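3. WOOD TOP: PLACEMENT, CLAMPING, AND USE WITH METAL POTS

This section covers the Vostard wood top in the rounded-corner version, when it is used next to a perforated board. For the square-corner version, see Section 4. For finishing and refinishing, see Section 6.

3.1 Before you start

Parts and supplies:

Wood top, rounded corners
Leg set with leveling feet
Two edge clamps with padded jaws
Felt strip, self-adhesive
Perforated board (not supplied)
Cardboard panel for the far edge (not supplied; a flattened carton is suitable)
Sandpaper, 120 grit
Soft cloths, at least two
Mineral oil, food grade

Check the wood top on both faces before assembly. Differences in shade across the surface are normal in this product, including a darker band across part of the top. They are not covered by the warranty. Splits, lifted grain and open joints are covered if reported before the legs are attached.

NOTE: Let the top stand unwrapped in the room overnight before step 1. Stand it on its long edge with air on both faces.

3.2 Attaching the legs

1. Lay the top face down on a blanket.
2. Line up the leg plates with the pilot holes. The marked plate goes at the corner with the stamped number.
3. Drive all screws until the heads touch the plate. Do not tighten.
4. Tighten the screws in a cross pattern, by hand.
5. Turn the top upright with a second person. Lift by the long edges. Do not turn it over on its legs.
6. Place a level on the top, first along the grain, then across it. Adjust the feet until both readings agree.
7. Lock the feet.

CAUTION: A powered driver will strip the pilot holes.

If the top still rocks after step 7, loosen the screws at one leg by a half turn, press down on the corner above it, and tighten again. Repeat at the opposite corner if needed.

3.3 Placing the perforated board

The board goes against the near side of the top, where the user stands. The two surfaces should meet without a gap wide enough to trap a spoon handle or a lid knob.

1. Wipe both meeting edges.
2. Apply felt strip to the edge of the wood top. Stop the strip short of each rounded corner.
3. Bring the board up to the felt and press lightly.
4. Check the height. The board may sit lower than the wood top. It must not sit higher.
5. Fix the board to its own support before fitting any clamps.

NOTE: Do not screw the board to the wood top. Wood moves across the grain from season to season, and a fixed joint will open or bow. Most reports of bowed tops reach the service desk from November on, when heating is in use.

The holes in the board collect crumbs and grit. Vacuum them with a narrow nozzle. Do not flush them with water while the board is next to the top.

3.4 Fitting the clamps

1. Fit the first clamp near the left corner of the wood top.
2. Fit the second clamp farther right.
3. Check that each pad is seated square in its jaw. Replace pads that are torn, hardened or missing.
4. Close each jaw until the pad touches, then tighten by a quarter turn.
5. Pull on each clamp by hand. It should not shift.

The pads are made in orange so that a missing pad can be noticed from a standing position. Replacement pads are sold in pairs under part number 231. Pads from the Dendent range are thicker and will not seat in these jaws.

CAUTION: Do not close a bare jaw on wood. The dent cannot be steamed out of a finished edge.

Check clamp tightness weekly, at the same time as the feet. Sunday evening is a convenient time in a shared kitchen or workroom with weekday use.

3.5 Setting up the far edge

A cardboard panel stood along the far edge keeps small objects from rolling off the back. It also shields the wall from scuffs.

1. Cut the panel to the length of the straight part of the edge. It may be shorter.
2. Stand the panel on its long side. Printed lettering may face either way up.
3. Brace it from behind if it leans. A thin wood sheet set against it from the front will also steady it, but takes up working depth.
4. Remove the panel and any loose sheet before working with heat.

WARNING: Cardboard is a fire hazard next to a hot pot. The panel is for use with cold items only.

Replace the panel when its lower edge softens or frays. Loose strips of cardboard and wood sheet shed fibers, which stick to fresh oil.

3.6 Placing a pot

The procedure below applies to straight-sided metal pots, with or without a wire handle. It assumes the pot is cold and its base is dry.

1. Wipe the table. Specks of grit under a metal base will cut the finish.
2. Wipe the base of the pot, including the rim of the base where it meets the wall.
3. Swing the wire handle, if there is one, down against the pot. Check that it does not extend past the table edge.
4. Lower the pot straight down. Do not set it down on one side of the base and let it drop.
5. To move the pot, lift it clear. Do not slide it.
6. Keep the base fully on the wood top. The pot must not straddle the joint with the perforated board.

When the pot is gripped by its rim, take the weight gradually and keep the pot upright. A rim grip is suitable for an empty pot only. Use both side handles, or the wire handle if it is rated for the load, when the pot has anything in it.

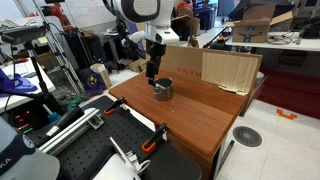 Hala Aoun wrote to ask whether a pot can be left standing on the wood top overnight, as her finish had developed a gray ring after a week of doing so. It can, provided the base is dry and the finish is sound. A gray or black ring means that water has been held between metal and wood. Follow 3.8, then let the pot stand on a cork mat until the finish has been renewed.

3.7 Hot pots

The oil finish is rated for contact up to 80 °C. A pot taken directly from a burner is well above this limit.

1. Clear the far edge as described in 3.5, step 4.
2. Clear cloths and paper from the top.
3. Place a trivet with feet in the middle of the top. Flat mats of silicone or cork pass heat to the wood more quickly and are not a substitute.
4. Set the pot on the trivet. Check that it does not rock.
5. Leave the clamps where they are. Do not adjust them while a hot pot is on the table.
6. Let the pot cool on the trivet before placing it directly on wood.

WARNING: A wire handle may be as hot as the pot. Use a dry cloth or a heat-rated glove. A damp cloth will carry heat to the hand.

WARNING: Do not light a burner of any kind on the wood top.

3.8 Removing rings and marks

Gray or black ring:

1. Clean the area with a damp cloth and let it dry fully.
2. Sand lightly along the grain with 120 grit paper. Extend the sanded area past the ring on all sides.
3. Remove the dust with a dry cloth.
4. Apply a thin coat of mineral oil. Wait one hour and wipe off the excess.
5. Repeat step 4 the next day.

If the ring is still visible, leave it. Deeper sanding produces a hollow in which a flat-based pot will rock. Section 6 describes chemical treatment.

White haze:

Haze is moisture in the finish. Wait two days in a dry room before doing anything else. If it has not cleared, apply oil as above without sanding.

Silver-gray streaks:

These are rubbed-off metal from an aluminum or plated base. Use a pencil eraser, along the grain, then wipe. Do not use steel wool.

Scratches across the grain:

Fill with oil only. Wax hides the scratch for a few days and then prevents oil from entering it.

NOTE: Spread oily cloths flat outdoors to dry, or place them in a closed metal container filled with water. Check the oil supplier's label for disposal. Do not leave them bunched up on a desk or in a bin.

3.9 Problems and remedies

Table rocks after the board is fitted.
The board is carrying part of the load. Release the clamps, lower the board support, and repeat 3.3 from step 3.

Gap opens between top and board.
Normal in dry weather. Add a second layer of felt strip. Do not pull the gap closed with the clamps.

Clamp loosens repeatedly.
Pad is worn or oily. Wash the pad in dish soap, dry it, and refit. Replace if there is no change.

Pot rocks on the wood top but is steady on a stove.
Lay a straightedge across the grain. If light shows under the middle, the top has cupped. Turn to Section 5.

Pot rocks everywhere.
The base is warped. This is a fault in the pot.

Felt strip peels at the corners.
The strip has been carried around the curve. Trim it back to the straight part of the edge.

Surface feels sticky after oiling.
Too much oil was left on. Wipe with a cloth dampened with fresh oil, then with a dry cloth.

3.10 Service intervals

Daily: wipe the top, along the grain. Dry any pot that will stay on it.

Weekly: check feet and clamps. Vacuum the perforated board.

Every 3 months: lift off the board, inspect the felt, clean both edges, and oil the top on both faces. The underside is often missed. Oiling one face only will cause cupping.

Yearly: retighten the leg screws by hand. Replace the clamp pads.

For tops sold under the Jiltura name, the same intervals apply, but the leg screws take a different bit. See the parts table in Section 8.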